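Home Features Reviews Standards Archive Subscribe

The Dishwasher Test Gets a Rulebook
Jun 7, 2026

Clearing the dishes is a wonderful job to give a robot. Plates are slippery, racks are fussy, and everything happens over hard surfaces with water close by. For years each lab did it in its own way and called the result a success. Now there is a shared set of rules, and I think it is the most exciting paperwork I have read all year!

The Cistlow practice, named for the test kitchen where it was first tried, is only 14 pages long. It covers household arms working at a sink or a dishwasher. The heart of it is a short section on starting conditions: what is in the rack, what is on the counter, which doors are open. All of it gets written down before the arm moves, and a run with no written start doesn't count. 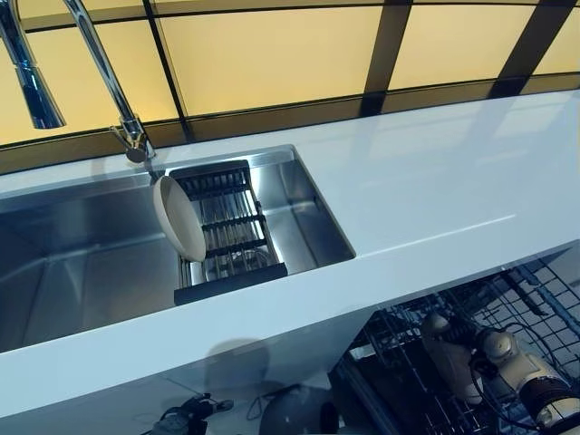 Magyar thinks the starting sheet asks too much of small teams, who may have one person doing the setup, the safety watch and the notes, and would like to see a shorter form for early trials. It's a fair complaint, and the August revision may well take it up (a one-page version is already going around).

I hope the rest stays as it is, though. Take the rule on repeats. A team has to report 100 runs in a row, with every drop, stall and human rescue left in. You can't toss out the bad morning when the gripper kept losing its hold. Telisik, the first firm to publish under the rules, printed its full log, rescues and all, and it's a terrific read if you like this sort of thing.

Then there is the handover rule, my favorite. Once the gripper has hold of something, a person must keep hands out of the arm's reach until the piece is set down or the arm is fully stopped. Small slatted or ribbed parts get their own paragraph, as they can catch on a rim.
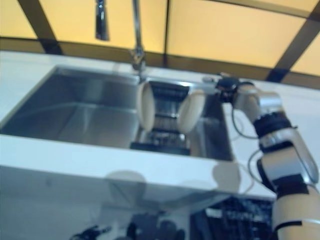
Cables are covered too, in more detail than I expected. Any loop along an arm has to be checked against racks, handles and faucets through the whole range of motion, and checked again every time a joint is serviced. Poltix, which builds training kitchens, now leaves 5 inches of free space beside the counter for that check alone.

The stop button rules are plainer. One person holds it, that person does nothing else, and the name goes on the sheet with the start time.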